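### 3.2 Bench rules for shared-table trials

The rules below came out of the first weeks at Flesia, where two groups wrote two sets of instructions and neither matched what people did at the bench. Lynch merged them in March. Wording kept short on purpose – long rules were not read.

Rule 1: one operator per arm, seated, laptop within reach, hands on the keys or on the stop. Not both jobs split between two people. We tried that at Balow and the handover was where most of the near misses got logged.

Rule 2: anyone else stays beyond the far table while the arm is live. No exceptions for visitors.

Rule 3: props are declared before the run. Type and start position, in the sheet. If a prop is moved by hand mid-run the run is void, even when the move looks harmless. Of 2494 logged runs, 70 were voided this way, and Strand's view (which we share) is that the true figure is higher.

Rule 4: cables. Any cable lying on the table surface has to be noted in the sheet and kept out of the planned path. Weakest rule of the set. Compliance was patchy and the Kinsella draft we borrowed from says nothing on slack or fixings, so operators made up there own.

Rule 5: pan handles point to the front edge and are treated as an obstacle by the planner, including the part that overhangs.

Figure 4 gives a typical pick-and-place set-up under these rules, with the toy vegetables used throughout the study. 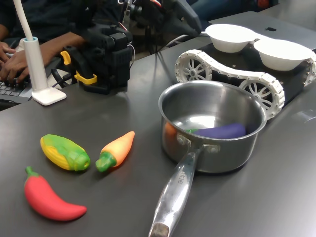
**Figure 4.** Toy vegetables, steel saucepan, gripper and tracked chassis carrying two white bowls; operator's hands at the laptop, left.

Rules 1 and 2 were easy to audit from video. Rule 3 was not: a nudge of 18 mm is hard to spot afterwards, and the sheet only asks for position to the nearest 25 mm. We would tighten that before anyone else adpots the set. The Flemska site has asked for a one-page version and Rule 4 will need rewriting first.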